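December, 4:15 pm

Back on the walnut dye bath (the Urnlow recipe, more or less). Simmered the hulls for 70 minutes, strained twice through an old pillowcase, and wow, what a brown! Senyo Ankrah thinks it needs iron and I think Senyo says that about everything, but fine, I'll split the skeins and we can argue over them later.

Alum pot: 3 skeins of Pinora wool, 6 liters of water, lid on overnight. Stir gently or it felts, ask me how I know.

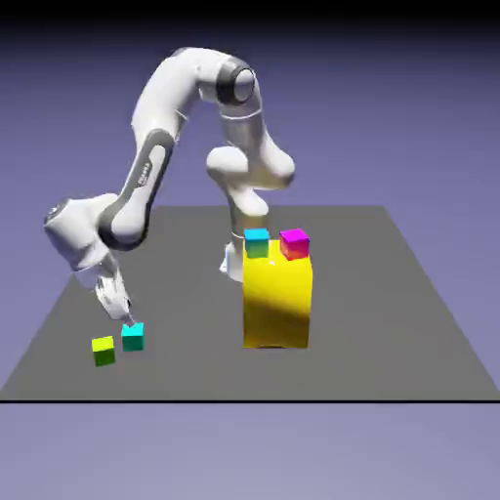
Tomorrow

Rinse, hang by the back door, start the iron pot. Buy more vinegar.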